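Section 6: Bench Dish Rack and Washing-Up Area

Kenville Community Kitchens, Occupant Set-up Guide
Issued 02/08/2023

6.1 Purpose of this section

This section sets out how the bench dish rack is to be assembled, positioned and kept in order in the shared kitchenettes at Kenville. It applies to all kitchenettes on the ground and upper floors. The main kitchen, which has a commercial dishwasher, is covered in Section 9.

Occupants are asked to read 6.2 to 6.4 before using the rack for the first time. Questions about this section should be directed to Dzifa Aryee at the Kenville site office.

6.2 Assembling and fitting the rack

The rack is supplied flat in a carton marked Sukham. A replacement may be requested from the store on the upper floor.

1. Clear the bench and wipe it down with a soft cloth and warm water.
2. Remove the rack from its carton and check the wires for sharp ends, bent sections or chipped coating. A damaged rack must not be fitted.
3. Slide the dividers into the rear edge until they sit level. If a screw is supplied with the divider, tighten it by hand first and finish with a screwdriver.
4. Press a rubber foot onto each corner.
5. Set the rack down and press lightly on opposite corners. If it rocks, remove the feet and refit them.
6. Leave a clear gap of at least 40 mm between the rack and any wall.

NOTE: The rack does not include a drip tray. A folded tea towel may be placed underneath where the bench does not drain towards the sink.

CAUTION: Do not drag the rack across the benchtop. The wire can scratch polished surfaces. Lift it with both hands.

6.3 Arranging dishes and boards

The rack is intended for everyday crockery and cutlery. It should be loaded so that water can run off each item and so that nothing can slide onto the bench or the floor. Plates are placed first, upright between the dividers, with the largest at one end.

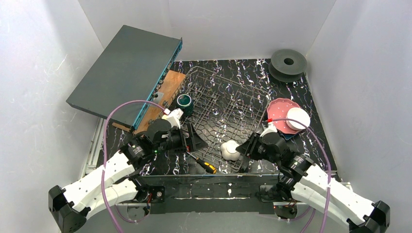
Cups and small bowls are placed after the plates, in whatever space remains on the wire base. They should be turned upside down, with the rim resting evenly across the wires. A cup left upright, as with the dark teal one in the corner of the rack, will hold rinse water in the bottom, and a small cup lying on its side, like the white one near the front, may roll when other items are added. Where the rack is already full, plates and bowls may be stacked on the bench to one side for a short time, provided they are moved to the rack or dried by hand before the next person begins washing up.

Chopping boards are not to be laid flat on the bench to dry. The following applies:

1. Rinse both faces of the board and shake off the excess water over the sink.
2. Stand the board on its long edge with air on both sides.
3. Keep wooden boards away from the kettle, the toaster and direct sun.
4. Return the board to the cupboard once it is dry to the touch.

NOTE: Wooden boards are oiled each January by the site office. Occupants should not apply cooking oil to them at other times.

CAUTION: Sharp knives must not be left in the rack or under other dishes. Wash them one at a time, dry them straight away and return them to the knife block.

6.4 Tools and other items on the bench

The washing-up area is to be kept for food-related items. After any assembly or adjustment under 6.2, the screwdriver is to be returned to the tool drawer and the bench wiped again. Craft supplies, spools, mail and personal belongings are to be stored elsewhere.

6.5 Weekly cleaning

The rack is to be cleaned every 7 days by the occupants named on the kitchenette roster.

1. Empty the rack and put all dry items away.
2. Soak the rack in warm water with a small amount of dish detergent.
3. Brush along the wires and around the base of each divider.
4. Where white scale has formed, mix 200 mL of white vinegar with an equal quantity of water, apply with a cloth and rinse well.
5. Dry the rack fully, including the underside of the feet, before refitting it.

CAUTION: Do not use bleach, steel wool or oven cleaner. These will damage the coating and expose the metal to rust.

6.6 Faults and replacement

Rust spots, loose dividers and missing feet should be recorded in the maintenance book beside the kitchenette door. Jouko Ruotsalainen reviews the book and arranges replacement parts. Chipped or cracked crockery is to be wrapped in newspaper and placed in the general waste bin, not the recycling.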